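Plikbridge Workplace Services
Desk Reset Technician (part-time, on site)
Reference 2992
Posted September 16, 2024

Plikbridge maintains furnished offices for small tenants. We are hiring a Desk Reset Technician for the Chettiar building. The technician returns shared desks to a standard layout between bookings, cleans the work surfaces and logs any item left behind. The position reports to Vasilis Leka, site operations.

Scope of work

Each desk is handled as one job. Personal items are moved to a tray, tagged with the desk number and entered in the Ollo log before cleaning starts. Monitor stands stay in place unless the work order says otherwise. Headphones are set down flat with the cable coiled beside them, never wrapped over the headband. Loose cards and slips of paper are tagged like any other item and are not thrown away.

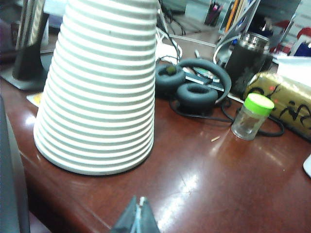
Desk: striped cone, monitor stand and black over-ear headphones on a polished wood top.

Polished tops show streaks under overhead lighting. They are wiped with a damp microfiber cloth, then a dry one, and checked from a low angle along the front edge. Spray is applied to the cloth — not to the desk. Glass jars and other breakables are moved first and put back last. Cables are lifted, not dragged.

Hours and pay

Shifts are three hours, early evening. Pay is $400 per week for a full rota, paid every second week. Cloths, trays and tags are supplied. The rota is set one month ahead.

Requirements

Able to stand for a full shift and lift a monitor with its stand. Able to read a layout sheet and follow it without supervision. Basic typing for log entries. Previous work in cleaning, facilities or stockroom handling is useful but not required — training is given over the first two shifts.

How to apply

Send a one-page résumé and your available evenings to Vasilis Leka, Plikbridge Workplace Services, Box 3483. Put reference 2992 on the first line. Applicants who applied in July should send a new résumé, as earlier files were closed with that posting.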